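Search this site Search

2 min read

Rented kitchens need more counter

Jolán Pintér

The flats going up at Pondwood have 115 cm of worktop each. I measured one in July, when my sister Aranka was looking at it. The hob is extra, but the sink is not, so half of that length is already gone.

Builders put the money into the hall lights and a video door entry. People cook every day, and they do it on a strip the width of a tea tray. Then they buy racks and stack things upwards — I have done it myself.

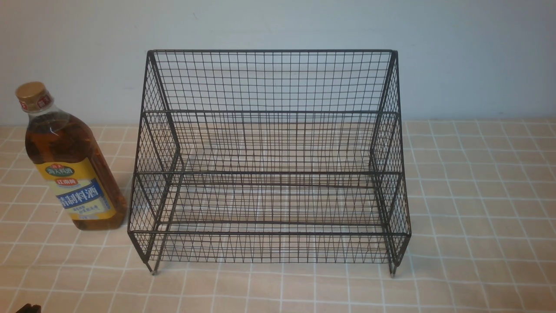

What should change

The council sets a smallest size for bedrooms. It should set one for worktops too, and Turnport could go first with the 124 flats still on paper.

Contact | © Jolán Pintér | Back to top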